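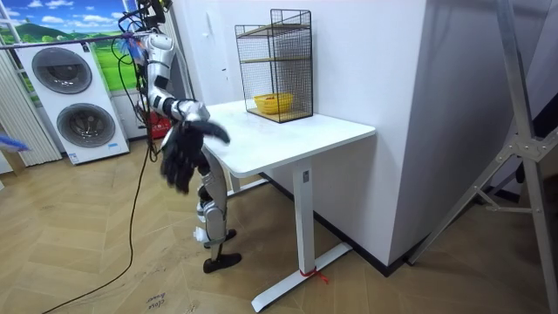

Endholm Robot Notes
October 14, 2025

OK, I've been promising a thread on our house rules for working around the humanoid, so let's go. Grab a coffee, it's a longish one.

First rule, and the one I'll die on: somebody has a hand on the stop button whenever the motors are live. Same person for the whole run. If you need to scratch your nose or check a message, call it, stop, then do your thing.

Second rule is cables. Walk the floor before you power up and look at where every lead is lying. A robot foot will find a loose cable faster than you will – and then you've got a very expensive tug-of-war.

We write the keep-out distance as arm's reach plus one big step. Vuketti (the checklist tool we use) wanted a number in millimetres, so I put 2900. People remember the big step.

Speed! We cap hand speed at 600 mm a second whenever the robot is near furniture. I know it looks slow. Slow is lovely. Slow means you get to change your mind.

Someone asked last week if we follow an actual standard. We read the published ones and borrow a lot, but most were written with bolted-down arms in mind. Legs are a different animal. Cut the power on an arm and it generally has a base to sit on. Cut the power on a biped and you'd better have thought about where it's going to land.

So our start-up sheet has a line for exactly that: "if it drops now, what does it hit?" You have to write an answer. "Nothing" counts, but you have to go and look first.

The sheet has 18 lines in total. It used to be one page and a bit, and guess which bit got skipped. Now it all fits on one side, and I'm weirdly proud of that.

Oh, and log the boring stuff. Near misses, odd noises, a finger that closed late. We borrowed the Nedeljković form for this, cut it down to 3 boxes, and over in October we've already had more entries than in the whole winter before. Good! I want a fat logbook.

Next thread will be on shutting down at the end of the day, including the argument about who gets to colour-code the batteries. I have opinions.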